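4.2 Thresholds and the habit of pausing

We came to doorways rather late in the project. Our first round of interviews in Lockwood was meant to be about noise between apartments, and it was only when we read the transcripts back that we saw how often people talked about the moment of coming in - the keys, the bags, the little stop before the hall begins. Of the 194 households that answered the long form, over 50 wrote something about the entrance without being asked, and several of them went on for a page or more (we are grateful for every word of it).
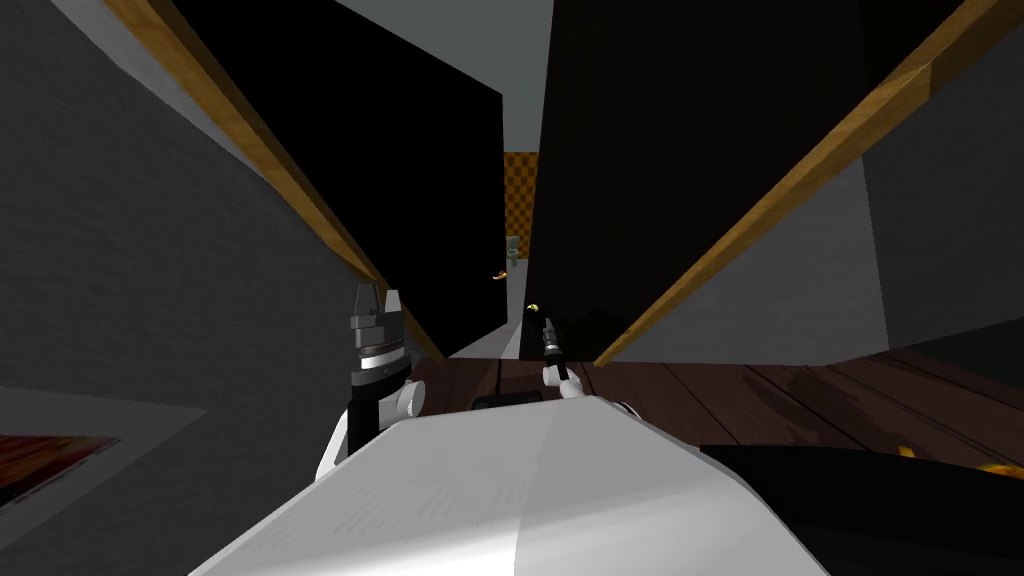
The habit of pausing has been written about mostly for public buildings, where people slow down to read signs or wait for a friend. Homes are a different matter. In the Mornimetti blocks, where the front door opens straight into the living room, residents told us they felt "already arrived" before they had put anything down, and many had made a sort of hall for themselves with a rug or a low shelf. In the older Pritov row houses there is a true vestibule, and there the pause was longer and, by most accounts, a good deal more pleasant.

We asked everyone in the second round to keep a diary for 3 weeks, noting each time they came home and what they did first. The entries from September are the fullest. People coming in after dark wrote more about light than about space, and it was quite common for someone to leave a lamp burning all day for the sake of that one moment.

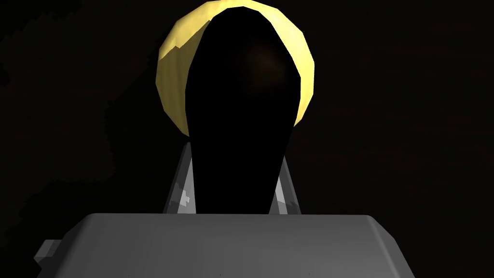 Surface and color proved harder to discuss than we had hoped, and our diary keepers often borrowed words from the weather to do it. Gray gave us the most trouble. One word has to cover a great deal, as even the smooth slab in Figure 2 shows, with its upper face slightly lighter than its front and a faint darker band along the bevel between them. When a resident of Jondo Court called her hallway "just gray," we learned to ask which part of it she meant, and at what hour. After 40 such conversations we dropped color names from the form and asked for comparisons instead.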